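Chapter 9
Bags, Sleeves and Closures

Most paper that gets lost in a small office is lost on a flat surface. A form is put down for a moment, another is put on top of it, and by the end of the day the first one has gone into the wrong folder. The zipper bag is a cheap answer to this problem. It holds a few sheets flat, it can be read through, and it closes along one edge. This chapter covers how to choose a bag, how to load it, and how to close it so that it stays closed.

You will need a clear table before you begin. At Ernthorpe, where much of the material for this course was tried out, the packing bench is wiped down at the start of each shift and nothing is kept on it overnight.
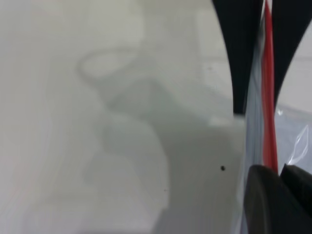 The work surface matters more than students expect. Clear film picks up whatever is under it, and grit caught beneath a bag will scratch the plastic when the bag is slid. A pale surface helps you find it. On a white top even a tiny black speck stands out, and it can be picked up with a damp cloth before the next bag goes down. Shadows are a nuisance on the same surface, so set the lamp where your own arm does not darken the spot you are working on.

Bags come in many weights of film. The Rallik catalog used in the exercises lists 11 types, and the stores at Wattimena keep over 600 bags in the two most common sizes. For flat papers, look for a bag a little larger than the sheet, with a margin down each side. If the paper touches both seams it will buckle as the zipper closes.

A slider closure has two parts, the track and the tab. The track runs the length of the opening, and the tab travels along it and presses the two halves together. On some bags both are colored. A red track on clear film is easy to see, and so is the tab when it sits near one end. Lay the bag flat, smooth the film away from the opening, and hold the track steady with one hand while the other moves the tab.
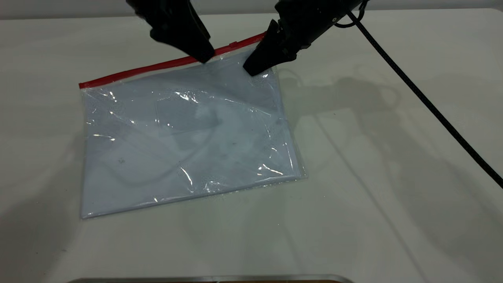
Rekha Annamalai would add one step to this. She writes that at Cedell they pressed the air out before moving the tab at all, working from the closed end toward the opening — and that after the change far fewer bags came back with the track popped open in the middle. She also asks that learners practice with both hands, as left-handed packers are often taught the motion backward.

Her method is used in Section 9.2. Have a stack of plain sheets and at least two bags ready before you start it.

Contact the publisher | Copyright, all rights reserved | Back to top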